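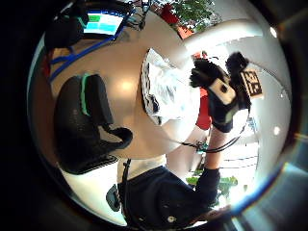 TRALTAR, August 6, 2019
By the Office of the Harbor Registrar

Library > Short Fiction > The Second Horn

The Second Horn

The Registrar has been asked to set down what is known of the second horn at Traltar, and does so here for the use of the Harbor Board.

The first horn was installed on the east mole in January, at a cost of 912 crowns, and sounds once every 3 minutes in fog. On its ninth night of service the keeper entered in the log that it had been answered. The reply came from seaward, one note lower, after a short delay. The keeper took it for an echo and wrote the word in pencil.

Over the winter the reply was logged 486 times. It was heard by the pilots, by the crew of the mail boat Zono, and by the nuns on the hill, who wrote to complain. The Board ordered the horn silenced for one night of thick fog, so that the matter might be closed. At the usual interval the lower note sounded by itself. It kept good time until morning.

An inquiry was sent to the port of Assunção, the nearest with a horn of any size. Assunção replied that its own had been sold for scrap, and asked politely whether Traltar would stop using it.

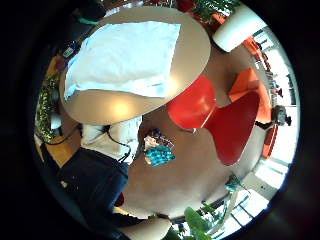
Findings of the Board

The Board finds no vessel, buoy or station to which the second horn may be assigned. The chart shows 129 fathoms of water at the place where the pilots agree it lies.

The Board further finds that no ship has gone aground since the replies began. It has therefore entered the second horn in the List of Lights and Signals, with the note "position approximate," and has voted it a yearly allowance for oil. The first payment was lowered over the side from the Zono in a sealed can. The can has not come up.

Contact the Library | © 2019 Nirano Review | Back to top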